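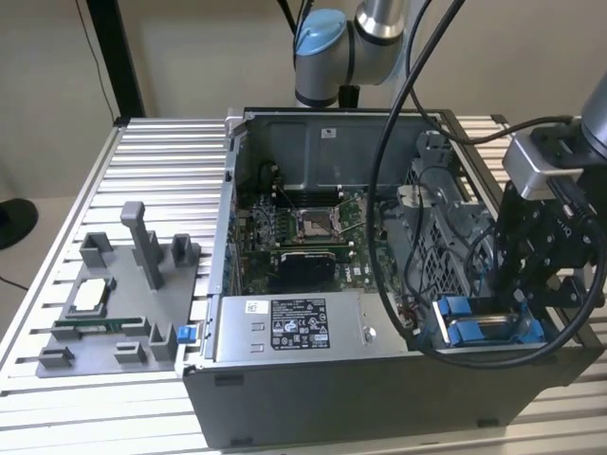 Passei agosto inteiro a brigar com uma falha que só aparecia depois do almoço. De manhã o braço da direita fazia o ciclo certinho, e a partir das duas da tarde começava a parar a meio do movimento com erro de corrente na garra. Troquei parâmetros, reiniciei o controlador, culpei o software da Hetix (desculpem lá!). Depois pus-me a olhar para os cabos pretos, que fazem aquelas voltas por cima da caixa aberta do computador, e comecei a desconfiar. Com o braço esticado para a gaiola dos discos, o laço fica mesmo por ali, à espera de se prender em alguma coisa.

Fui aos registos: 318 ciclos, 12 paragens, e 9 delas na mesma posição. O Maarten disse logo que era cabo. Eu disse que não era. Enfim.
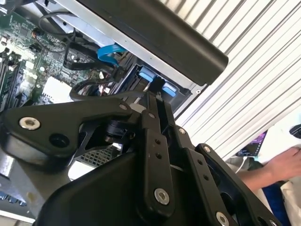 Oficina de Robótica de Zetcombe | Equipa de Desmontagem

A pior paragem foi a que me assustou. A garra ficou presa com os dedos lá dentro, eu carreguei na emergência, e quando rearmei o sistema ela mexeu-se sozinha uns milímetros para voltar à referência. Ninguém se magoou, mas eu tinha a mão a caminho! O Engelbert Thaler, que cá trata da segurança, fez-me escrever o relatório nessa mesma tarde e teve toda a razão.

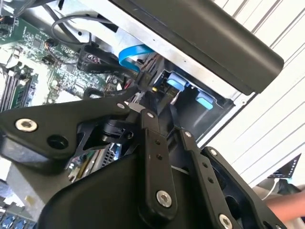 O rearme automático foi a primeira coisa a desaparecer. Agora só há retorno à referência com confirmação manual e a 32 mm/s, um tédio, mas durmo melhor. A segunda foi a trajetória de entrada: o cabo SATA azul faz uma curva em U mesmo antes da zona dos discos, e o meu caminho antigo passava demasiado perto dele para o meu gosto. Subi o ponto de aproximação e a garra desce agora mais na vertical.

Falta a questão do calor, que continua a ser teoria minha. Acho que a manga do cabo amolece à tarde e o laço descai o suficiente para roçar na caixa.

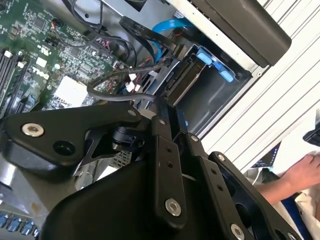 Encomendei uma manga mais rígida à Ruchti e, enquanto não chega, prendi o laço com abraçadeiras. Desde então tive uma paragem só, às quatro da tarde, noutra posição completamente diferente. Já guardei o registo e amanhã vou ver o que é.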